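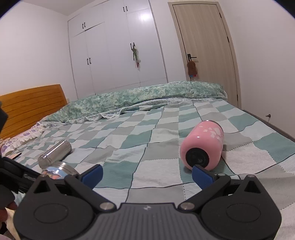 Photo: Nornstead Bedding & Linen

About us
By the Nornstead workroom
May

Nornstead makes and mends things for beds. Patchwork sheets, quilts, pillowcases with ruffles, lace edging by the yard if you want to do your own, and a repair bench that is busier every spring than we ever plan for. We work from the old seed merchant's at the bottom of Horgan Lane in Pliltthorpe, two floors, with the cutting tables upstairs where the light is and the shop downstairs where the door is.

We love beds. That probably sounds daft, but a bed is the biggest bit of cloth in most houses and it gets used for everything. People fold washing on it, wrap presents on it, tip out a bag on it when they're looking for their keys. Our own beds have had flasks, tins, tumblers, phones, library books and half a jigsaw on them, often all at once, and we think bedding should be made with that in mind. If a sheet has to be kept for best, we'd sooner not make it!

How we started

It began with quilts. One of us had been left a chest of them by a great-aunt in Erncombe, and nearly all of them wanted work: split seams, binding worn down to the wadding, one with a scorch mark the shape of an iron. The mending took a winter. By the end of it friends were bringing theirs round, then friends of friends, and the spare room filled up to the point where you had to go in sideways. We took the lease on the seed merchant's that summer and there were still hooks in the ceiling for the sacks. We use them for drying.

The repair side came first and it still comes first. If we're short-handed the new stock waits and the mending gets done, as somebody is usually sleeping under a spare blanket until their quilt comes home.

What we make

Patchwork-print sheets are what most people know us for now. We like the look of patchwork, but real seams under your back all night are not comfortable, however flat you press them. So the squares are printed. Greens sell best by a long way, with mint and off-white and a bit of grey to calm it down, and squares that don't quite line up. We draw the squares by hand and leave the wobbles in. There are dotted lines like stitches too, and people do run a finger over them in the shop to check, which pleases us every time.

Quilts are the proper job, pieced or whole-cloth, in leaf patterns and small florals for the most part. A double takes up to 20 hours at the machine and then there's the handwork on top. We make them on the generous side so that they fold into a good thick roll across the foot of the bed or down one side, and still cover two people who don't agree about sharing.

Then there's the trim. Scalloped lace edging, ruffles, piping, frills. We know it's not for everyone. We had a spell of thinking we ought to be plainer and more modern, and brought out a range with no edging at all, and it sat there. Meanwhile customers kept asking whether we could put some lace on it. We could, and did, and we haven't argued since. A purple floral with a cream ruffle, next to a green leafy quilt, on a patchwork sheet: on paper that's far too much, and on a bed against a plain white wall and a wooden headboard it's lovely. Mix things! Nothing we sell has to match anything else we sell.

Mending

Bring it in as it is. You don't need to wash it first and please don't try to glue anything (it has been known). We'll lay it out on the big table, go over it with you and tell you what it needs and what it doesn't. Small jobs such as a popped seam or a length of lace come loose are usually ready in 6 days. Full rebinding takes longer and we'll give you a date when we've seen it.

We keep a wall of old fabrics for patching, well over 200 at the last tidy, sorted by colour and then by how faded they are. A bright new patch on a soft old quilt looks like a plaster on a knee, so faded ones are gold dust to us. If you have worn-out cotton sheets or curtains in small prints, we will happily take them off your hands. No polyester, please, and no fitted sheets unless you've cut the elastic out yourself.

We've said no to a few jobs over the years. Silk that shatters when you touch it is beyond us, and so is anything with feathers, after an afternoon in the first year when the upstairs window was open.

Looking after your things

Wash at forty, line dry if you can, and don't fret about wrinkles. Printed cotton creases a little the minute you sit on it. Quilts can go in the machine if the machine is big enough; if you have to push, it isn't, and the launderette in Erncombe has two large ones. Lace trim is happiest inside a pillowcase tied at the top. Tea comes out if you get to it quickly. Hair dye doesn't.

The shop and workroom

The shop has a made-up bed in the window end and you are welcome to sit on it, children included. Every range we do is on the shelves behind, and offcuts are in the crates by the stairs, sold by weight. The upstairs is open to visitors in the mornings while the cutting is going on. Mind the third step.

We run a patchwork table on the last evening of each month except December, from seven o'clock until the tea runs out. Bring whatever you're working on, or bring nothing and use our scraps. Beginners do very well, and several quilts have been finished at that table that had been in a cupboard for longer than we've been in business.

Finding us

Horgan Lane is the narrow one beside the bakery. There's parking at the top by the green, and the Erncombe bus stops there as well. If you're bringing a heavy quilt, ring the bell at the side gate and we'll come out and carry it in for you. Dogs are fine downstairs, though we'd ask you to keep them off the bed, even the small ones, even when they look at you.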